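Kirkley hat drive is back, and the blue pile is winning
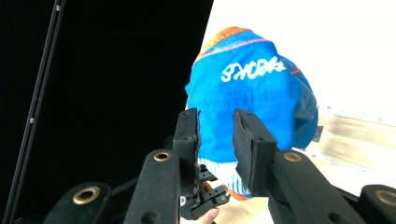 A bright blue one with an orange band, from the sports pile at the Kirkley hat drive.

Dec 12, 2020

I went down to the old Grirneck shoe store this morning meaning to drop off one bag of hats and leave, and I ended up staying until lunch (my coffee went cold on the windowsill, so that tells you how it went). The Kirkley winter hat drive is on again, and if you've got knit caps, earflap hats or anything else warm for a head sitting in a closet, they want it!

It looks different this year. There's no big Saturday crowd around the tables with everybody trying things on, which I miss. You leave your bag at the side door, it sits for 3 days, and only then does it get opened and sorted. Two people inside at a time, masks on, windows cracked. I wore my own hat the whole time I was sorting other people's.

The sorting goes by size first and then by kind. Plain colors go on the long table, kids' hats go in the bins by the wall, and anything with a team on it gets its own pile, because those are the ones that get asked for by name. I was put on teams. Lots of blue in there, I have to say. My favorite was a really loud royal blue one with orange along the rim and white letters that looked to me like KNICKS, though it was so scrunched up that I was reading them upside down. I don't even follow basketball and I wanted it.

Last winter the drive gave out 250 hats, most of them in February when it got so bitter out. They're hoping to beat that, and from the number of bags lined up along the hallway I'd say they have a good shot. Van Wijk, the dry cleaner on the corner, is washing everything that can be washed and not charging for it. The Itura bakery has a drop box too, just inside the door on the left, if the shoe store is out of your way.

A few things they'd like you to know before you bring a bag. Please check for holes, and please don't send single gloves (there was a whole shoebox of those this morning, and I spent far too long looking for matches). Scarves are fine. Baby hats are very welcome, they're always short on those. Pompoms hanging by a thread are okay, as there's a lady with a sewing kit.

Drop-off is at the side door of the old Grirneck store, mornings only, closed Sundays. Pickup starts the week after next, same door, and you don't have to sign up or show anything. Just say what size you need and whether you care about the color. I'm going back on Tuesday with the rest of my closet, and I'll see if the blue and orange one is still there.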